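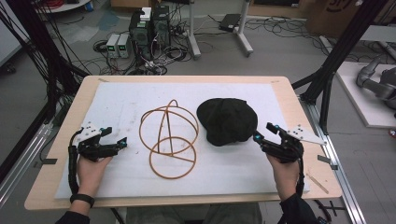 你教会了机器，那你以后做什么呢？上个月有一位读者在我的博客留言里这样问，后面还加了一句：我在工厂里做了很久，我不太相信公司说的话。

我想了好几天怎么回答。我的中文还不够好，写长的文章要查很多次词典，所以请大家原谅我写得慢。这个问题我自己也问过，应该认真地写一写。

我在 Cludia 工作，我们做帽子和小配件的整理、检查和包装。我从前在包装线上，每天把帽子拿起来，看一看，放正，再装进袋子。一个班大概有 700 顶，忙的季节更多。这个工作不难学，但是到了下午，手腕和肩膀都会告诉你今天做了多少。

去年公司开始用 Prunora 的设备，也在厂房里面给我们分了一块地方。现在我每天有一半时间在那里，两只手各拿一个夹爪，坐在桌子前面做我以前用手做的事情。桌上铺着白色的垫子，放着要练习的东西，比如一顶黑色的棒球帽。我做动作，设备把动作记下来，以后给机械臂学习。同事们把这个叫做“喂”，我觉得这个字用得很有意思。

刚开始的第一个星期，我非常不习惯。我的手知道帽子是软的，知道什么时候它要滑下去，可是拿着夹爪的时候，我几乎感觉不到这些，只能用眼睛看。帽子如果是皱的，就更麻烦：你夹帽檐，帽身会歪；你夹帽身，布会从指头中间跑出来。我记得第一天我做了 3 个小时，能用的记录很少，心里有一点难过。我在包装线上是做得快的人，到了这张桌子前面，又变成了新来的学徒。

后来慢慢好了。我学会了先停一下，看清楚，再合上指头，用力也要轻。负责培训的人告诉我们，动作要慢，要完整，不要做多余的小动作。这个要求听起来简单，其实很累，因为人平时做事有很多小动作，自己不知道。我会习惯地拍一下帽子，把灰拍掉。他们问我这个动作需不需要教给机器，我想了很久，说需要，因为客人打开袋子，第一眼看的就是干净不干净。他们同意了，把“拍一下”写进了步骤表。那天我很高兴。 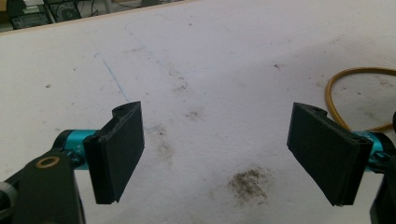 张开的夹爪，中间是我们的桌面。

桌子用久了，就是这个样子。有笔画的线，有黑色的脏痕迹。我以前工作的包装台也有这样的痕迹，看见它们我会觉得比较安心。

现在说一说变化。好的变化是，我的肩膀比以前舒服。半天在桌子前面，半天在线上，不用一直重复同一个动作。工资也多了一点点，不过我要说清楚，多得不多。还有，以前办公室的人很少问我们包装线的意见，现在他们会拿着本子过来，问为什么先放正再翻过来，为什么这种布料要从后面拿。这些问题从前没有人问过我，我自己也是回答的时候才想明白。

不太好的变化也有。我们的组原来人多，中午大家坐在一起吃饭，声音很大。现在有 5 个同事去了 Lynch 那边的仓库，他们是自己申请的，可是我知道，里面有两位如果这边的班没有减少，是不会走的。Lynch 离他们家远，早上 6 点以前就要出门。公司在会上说没有人因为自动化失去工作，这句话没有错，可是我觉得它没有把事情说完整。

另外一件事是排班。以前组长自己排，谁家里有孩子生病，跟她说一声就可以换。现在用的是 Jalen 系统，要在手机上提出申请，系统看当天的数量，然后给你答案。有时候答案来得很快，有时候要等到晚上。年纪大一些的同事不喜欢，她们说，跟手机说孩子发烧了，手机不会着急。我帮她们填过几次表，后来组长跟办公室谈了，紧急的情况还是可以先打电话。我希望这个办法能够留下来。

机械臂现在做到什么程度，也有朋友问我。我只能说我看见的部分。硬一点的、形状固定的东西，它拿得不错。软的帽子还不稳定，状态好的时候，一个班可以处理 400 顶，旁边要有一个人看着，把放歪的重新放好。如果帽子的布很软，或者标签的线挂在别的东西上面，它就停下来等人。看着机器的那个人并不轻松，走不开，也不能聊天，眼睛比手累。我做过几次，回家以后不想看任何屏幕。

所以，我怎么回答那位读者呢？我以后做什么，我还不知道。八月公司要开一个新的培训，学习检查记录、设置夹爪和简单的维修，我已经报名了。教材是中文的，有很多技术词，“力矩”“标定”“末端”，我把它们写在小纸片上，贴在厨房的柜子上，一边做饭一边念。我们组报名的人比我想的少，有的同事说年纪大了，学不动；有的说先看看别人学完以后有没有真的换到岗位。我觉得第二种想法也很有道理。

我还想请公司做一件事，已经写在意见表里了：请把参加记录动作的人写进岗位说明，写清楚这个工作叫什么名字，算什么级别。现在我们的工作证上面写的还是“包装”。如果以后我去别的地方找工作，我应该怎么介绍自己呢？意见表交上去以后，人事部门回复说正在讨论。有了结果，我再写一篇告诉大家。

如果您的工厂也在做类似的事情，请留言告诉我，你们的工作证上写的是什么。文章里有写错的字，也请您告诉我，我会改正。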